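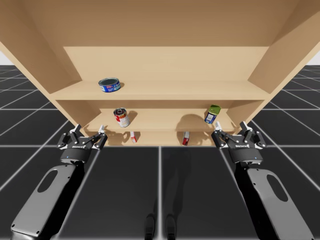

7 July 2026. Long day in the big flight aviary at Skustdale and I want to get it down before the kettle goes on and I forget half of it. The finches from the Butport seizure went up from the holding cages this morning, and I spent most of the time sitting on an upturned bucket watching how they used the perches, and mostly they didn't! They all crammed on to the one branch by the door and squabbled. My feeling is that we've overfilled the back wall, so there is nowhere for a bird to land without landing on somebody else. What I'd like to try is the sort of spacing on those shelves, five bits of grocery over three levels and great stretches of bare wood in between, with a feeding dish on each ledge and nothing near it. I'll sketch it properly tomorrow when my hands are cleaner.

Weights first, for whoever is on next. Number 49 is down again, 4 grams since the last weighing, and that's a lot for a bird her size. She's bright enough and her droppings are fine, but she hangs back until the others have fed, and by then the good seed has gone and she gets the husks. I've put her in the side pen with a quiet companion (1618, the one with the bent tail feather) and I'll weigh the pair of them before breakfast. Please don't move them back in with the rest, however sorry for themselves they look.

The Golestani mix seems to be going down better than the old one, though they still pick out the black seeds and fling the remainder about. I've opened a new sack and written the date on it in marker. There's a bit of dust in the bottom of the last one, so sieve it if you use it, my dear colleagues, I was sneezing all through the afternoon round.
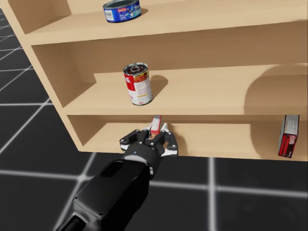 *Shelves from above, blue can on the top board.*

Eyvindur Vigfúsdóttir rang from Prirkutville after lunch. They can take 200 birds in the autumn if ours are flying well enough, and we had a good natter about what "well enough" ought to mean. Over there they want a full length of the aviary, turn, and back again without a stop, three times in a row. I think that's fair, and kinder than our old way of going by eye, which I never quite trusted after the bad batch in April. I've promised to send her our flight sheets once I've copied them out in handwriting a person can read.

Still to do: mend the mesh by the drain (it's only tied with string at the moment), scrub the drinkers, cut willow for the new perches. The inner door is sticking again, so lift it as you pull.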